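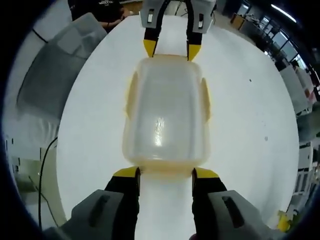 Food Storage Boxes in the Shared Kitchen – Project Report
Obed Annan and Ekow Arthur

Why we picked this

Leftovers in our hall get chucked out a lot. Part of it is the boxes. Lids go missing, boxes get stained, people stop trusting them. We wanted to know which sort of plastic box is worth keeping for a term of normal use.

What we used

Boxes from Clinley and Oddsson, 3 of each, all see-through plastic, rectangular, side tabs. Kitchen scales. Tinned tomato soup, plain rice, water. The big round white table, becuase stains and yellowing show up well against white.

Method

Each box filled with 500 g of soup, lid on, fridge overnight. Emptied, washed by hand, dried on the rack. Looked at on the white table next to a new one. Then the same with rice. Leak test at the end – water in, lid on, box on its side on kitchen paper. Paper weighed before and after.

Obed did the washing, Ekow did the weighing and wrote it down.

Results

Clinley boxes went yellowish at the rim first, then along the bottom edge. Middle stayed cloudy but fairly clear. Oddsson ones coloured more evenly, harder to spot unless you had the new one beside it.

Leaks: worst box was an Oddsson, lost 287 g of water. One tab wasn't clicking down properly. The Clinley lids all held.

Smell – both makes smelt of soup after one wash. Two washes sorted the Clinley, not the Oddsson.

Problems

Glare. The ceiling light bounces off the plastic so judging colour by eye was hard, we had to keep tilting the boxes. A colour chart would of been better. Also we didn't use the same sponge throughout.

Still to do

Freezer test, and the microwave one if we get the kitchen again in January. Ekow has the weights sheet, needs typing up.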